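Glass table in a waiting area, worth it?

tallow_k
Looking at a Plurov glass top for our lounge, 72 cm across. The shop says it wipes clean in seconds. I have my doubts. Does anyone live with one?
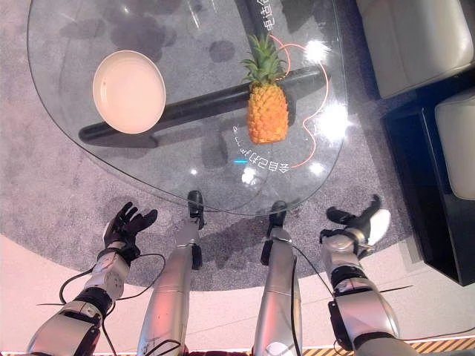

brindle44
Glass shows everything, and I don't believe a word about seconds. Ours gets wiped 4 times a day and still looks smeary by lunch. With overhead lights you also get white glare spots all over the top, like the ones near the pineapple. Try reading a magazine over that.

Yichen Li
Disagree on the smears. A dry cloth does fine. My complaint is the rug, because you see every crumb through the top. Speckled gray hides more than plain.

tallow_k
The shop offered printed lettering on the glass for up to 200 extra. Sounds like money for nothing.

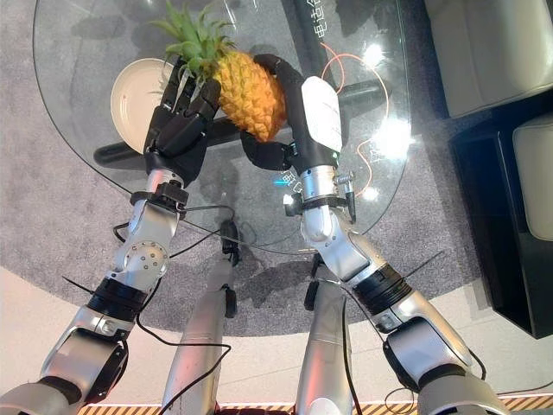 brindle44
It is. Half your visitors will be sitting on the wrong side and reading it upside down. And I'd want to know how the print holds up to cleaner before paying.

Yichen Li
Mine has had print for 3 years with no wear. I don't put fruit straight on it, though. A pineapple has a rough skin and I'd use a plate.

brindle44
Rough skin won't scratch glass. Grit might.

tallow_k
Still not sold. Going to look at wood ones in June.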